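Why Does a Town Need to Give Someone Permission to Sell Hot Dogs?

Picture a man named Fotis. Fotis has a cart with a striped umbrella and a big pot of hot water. One morning in June he rolls it onto the corner by the library and starts selling hot dogs. Nobody stops him for an hour. Then a woman with a clipboard walks up and asks to see his permit.

Fotis does not have a permit. Fotis has mustard.

So what is a permit, and why does the woman with the clipboard care about it so much?

What a permit is

A permit is a piece of paper from the town that says "Yes, you may do this, here, in this way." Your teacher may have something like it for the bathroom. The grown-up kind costs more and you can't hang it on a shoelace.

Towns give out permits for all kinds of things. You might need one to drive a cab, cut hair, hold a parade, put up a fence or keep chickens. Yes, chickens. Some towns have rules about how many you can have and whether one of them is allowed to be a rooster. If you have ever lived next door to a rooster, you already know how that rule got started.

Who decides?

Most of the rules come from the town council. These are people the voters pick to argue about things in a room with bad chairs. In the town of Mulcahy, the council spent 2 whole meetings on ice cream trucks. One side wanted no music after dinner. The other side said an ice cream truck with no music is just a truck. They finally agreed that the music has to stop at 8:00 p.m., and that the truck can't play it while parked.

Once the council votes yes, the rule gets written down and given a number. Then the people in the permit office have to make it work. That's the clipboard woman's job. Her name is Tegwen Harries, and she is quite nice when she isn't holding the clipboard.

What does she check?

For a food cart, Ms. Harries wants to know if there is clean water for washing hands. She wants to see a thermometer, so the hot food is really hot and the cold food is really cold. She looks at where the cart is parked, too. A cart in front of a fire hydrant is a problem even if the hot dogs are wonderful.

She does not check whether the food tastes good. The town has no opinion on that. You can get a permit to sell sardine pancakes if your sink is clean.

How much does it cost?

In Mulcahy, a food cart permit costs $154 a year. Part of that pays for the visits, and part pays for the office, the printer and the person who fixes the printer. Selling without a permit can mean a fine of $1,000, so you can see which one is the better deal. The office hands out about 100 cart permits every year, and most of them go to the same people as the year before.

Isn't that a lot of fuss?

Some people think so. They say it's hard to start a small business when you have to fill out a form before you can fill a bun. Other people say they'd like to eat lunch without spending the next day in bed. Both sides write letters to the council, and some of the letters are very long.

If you think a rule is silly, you can write one of those letters yourself. You don't have to be old enough to vote. Say what the rule is, say what you'd change, and sign your name. Spelling counts a little.

And Fotis?

He went home, filled in the form and bought a thermometer. He's back on the library corner now with his permit taped inside the umbrella. Ms. Harries gets the onions.

Words to know

Council: the group of people voters choose to make rules for a town.
Fine: money you have to pay when you break a rule.
Inspect: to look at something carefully, often with a clipboard.

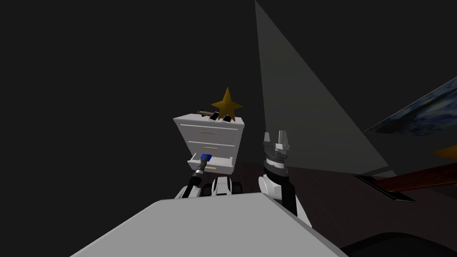
A gold star on top of a white nightstand.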